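Unidade 3 – Programação de salas de repertório

Notas de apoio à aula. Leitura prévia: capítulo sobre janelas de exibição na sebenta da disciplina.

3.1 Definições

Entende-se por sala de repertório a que programa maioritariamente títulos fora do circuito de estreia. A distinção relevante para o cálculo é contratual: na estreia, o distribuidor fixa o número mínimo de sessões; no repertório, a sala negoceia sessão a sessão ou por ciclo.

Ciclo: conjunto de sessões com designação comum, anunciado em bloco. Retrospetiva: ciclo dedicado a um autor, estúdio ou período. Sessão única: exibição sem repetição prevista, habitualmente com garantia mínima mais elevada.

3.2 Direitos e materiais

O pedido de direitos precede sempre o pedido de cópia. Convém confirmar por escrito: território, suporte (DCP ou 35 mm), número de passagens, língua das legendas e percentagem sobre a bilheteira. A existência de um DCP não implica que os direitos de exibição estejam disponíveis – é o erro mais frequente nos trabalhos entregues.

Para cópias em película acrescem o transporte, o seguro e a verificação na cabine antes da primeira sessão. O relatório de verificação regista riscos, colagens e falta de fotogramas, bobina a bobina.
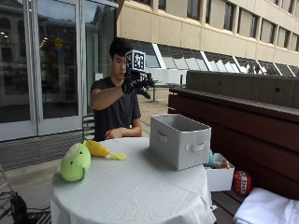

3.3 Caso de estudo: Cine Draretti

Sala única com 300 lugares. Em julho, programou um ciclo de animação com 11 sessões, a partir do catálogo da distribuidora Stergiou. O contrato previa uma garantia mínima por título e partilha da receita acima desse valor. O ciclo vendeu cerca de 1.000 bilhetes.

Calcular a taxa de ocupação: bilhetes vendidos a dividir pelo produto entre lugares e sessões. O resultado aproxima-se dos 30 %. A média esconde diferenças entre horários, pelo que a análise deve ser feita também por sessão.

3.4 Grelha e horários

A grelha semanal constrói-se a partir das sessões fixas. No Draretti, o domingo à tarde está reservado ao público familiar; as restantes posições dependem da duração dos filmes e do intervalo para limpeza. Os dados de bilheteira são exportados do programa Cosance em formato CSV. Atenção ao campo "convites", que não entra na receita mas entra na ocupação efetiva.

3.5 Exercício

Elaborar uma proposta de ciclo para a sala Erwood, com orçamento de direitos, grelha e texto de folha de sala. Indicar o ponto de equilíbrio em bilhetes. Entrega em PDF, na plataforma da disciplina, até às 18h00 da véspera da próxima aula.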